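Consejos de taller para el club de robótica: mesa, pinza y cámara de muñeca

Taller Plikum. Apuntes de uso interno para los equipos del proyecto Clustus. Revisión del 4 de diciembre de 2021. 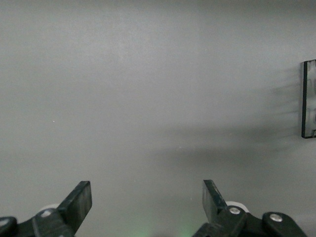 La superficie de trabajo condiciona más el resultado de una sesión que la mayoría de los parámetros del programa. Conviene que sea mate, de un solo color y de tono medio. El blanco satura la cámara en cuanto se enciende la lámpara de mesa, y el negro se confunde con los dedos de la pinza. Un gris claro sin brillo deja margen por los dos lados y permite usar el mismo umbral de segmentación con piezas claras y oscuras.

Limpieza de la mesa

Se limpia antes de cada sesión, con la cámara ya encendida y la imagen en pantalla. Una mota blanca que a simple vista no se distingue desde la silla aparece en la imagen como un punto nítido, y el detector de contornos de primer curso la toma por objeto si no se ha fijado un área mínima.

Pasar primero un paño de microfibra seco, siempre en el mismo sentido. Si queda grasa de los dedos, humedecer el paño con agua y una gota de jabón neutro, y secar con otro. El alcohol isopropílico se reserva para los contactos y las almohadillas; sobre superficies pintadas puede dejar cercos brillantes. No usar papel de cocina, que suelta fibras. Tampoco aire comprimido sobre la mesa: traslada el polvo a la óptica.

En el programa, el área mínima de contorno se deja en 400 píxeles. Los equipos que trabajen con piezas pequeñas pueden bajarla a 164, anotándolo en la hoja de la sesión.

Luz y sombras

Las piezas delgadas puestas de canto dan problemas desproporcionados a su tamaño. Un panel translúcido con el borde negro, por ejemplo, se segmenta como un marco vacío: el interior adopta el gris de la mesa y solo queda el contorno. Además proyecta una sombra alargada con vetas que el umbral simple interpreta como continuación de la pieza.

Medidas que funcionan, por orden de esfuerzo:

Mover la lámpara antes de tocar el código. Con la luz más alta, la sombra se acorta.

Colocar un difusor. Sirve papel vegetal tensado en un bastidor, separado de la bombilla lo suficiente para que no se caliente. Con lámparas halógenas no se pone papel en ningún caso.

Apagar los fluorescentes del techo si se usa lámpara de mesa, o al revés. La mezcla produce dos sombras por pieza y variaciones de tono de un lado a otro de la superficie.

Tomar una referencia de la mesa sin piezas al empezar, con el brazo en la misma postura que se usará después, y restarla. Si se cambia la lámpara, se repite.

El propio brazo también da sombra, ancha y de bordes borrosos, y se desplaza con él. La resta de fondo no la elimina. Para eso se trabaja en el canal de saturación o se limita la región de interés a la zona que queda delante de los dedos.

Los LED de estado pueden teñir la parte baja de la imagen. Un reflejo verde débil basta para alterar el balance de blancos automático. Fijar el balance a mano y no volver a tocarlo durante la sesión.

Dedos y articulaciones

Los tornillos de las articulaciones se revisan con la alimentación desconectada. El punto correcto es el de giro libre sin holgura lateral: se aprieta hasta notar resistencia y se afloja un octavo de vuelta. Un tornillo pasado bloquea la articulación y el servo consume corriente aun parado. Uno flojo hace que el dedo cabecee al cerrar y que la pieza salga girada.

Si la holgura reaparece a las pocas sesiones, aplicar fijador de roscas de resistencia baja en tornillos que entren en metal. En plástico no se usa sin haber probado antes en un recorte, porque algunos fijadores lo agrietan. En ese caso, tuerca autoblocante.

Los rodillos deben girar con el dedo sin saltos. Se limpian con un bastoncillo seco. No llevan aceite: el aceite recoge polvo y acaba en las puntas. Si un rodillo rasca, se desmonta y se busca rebaba en el eje.

Las puntas planas agarran bien las caras paralelas y mal todo lo demás. Para cilindros y piezas lisas se pega una tira de goma fina o de cinta de espuma en la cara interior, igual en ambos dedos. Si se pone solo en uno, el centro de agarre se desplaza medio espesor y hay que corregirlo en la calibración. Recortar la goma a ras del borde; lo que sobresale se engancha en la mesa al bajar.

Comprobación de simetría

Abrir la pinza hasta la mitad y mirar la imagen de la cámara de muñeca. Los dos dedos tienen que asomar a la misma altura y con la misma inclinación hacia el centro. Si uno entra más que el otro, puede haber un diente saltado en el engranaje o una cámara girada en su soporte. Se distingue cerrando del todo: con la cámara girada, las puntas se juntan bien aunque la imagen esté torcida; con el diente saltado, el contacto queda descentrado o las puntas no asientan.

En las pinzas del grupo Lellora, el valor de cierre sin pieza es 189 en la escala del controlador. Si la lectura baja en más de 6 unidades respecto a la última hoja, se recalibra antes de seguir. Los demás grupos tienen el suyo en la tapa de la caja.

Cables

Dejar un bucle flojo en la muñeca y comprobarlo con el giro completo en los dos sentidos, a mano y sin tensión. Las bridas se aprietan sin marcar la funda y se cortan con alicate de corte a ras; cortadas con tijera dejan un pico que raspa. El cable de la cámara va separado del de los servos siempre que haya sitio. Si la imagen se congela al mover el brazo, probar primero otro cable.

Preparación para la prueba Selvanayagam

El reglamento del circuito no permite cambiar la superficie de la mesa y deja poco tiempo de ajuste, de modo que los umbrales deben poder modificarse desde un archivo de texto. En la sesión de noviembre dos equipos los tenían escritos dentro del código y agotaron el turno recompilando.

Llevar en la caja: paños de microfibra, destornilladores del juego pequeño, tornillos de repuesto, goma para puntas ya cortada, cinta de espuma, bridas, un cable de cámara de reserva y la hoja de calibración impresa.

Al terminar, la pinza se guarda entreabierta, sin presión sobre las gomas, y con la tapa puesta en la óptica. Las hojas de sesión van a la carpeta azul del armario, ordenadas por grupo.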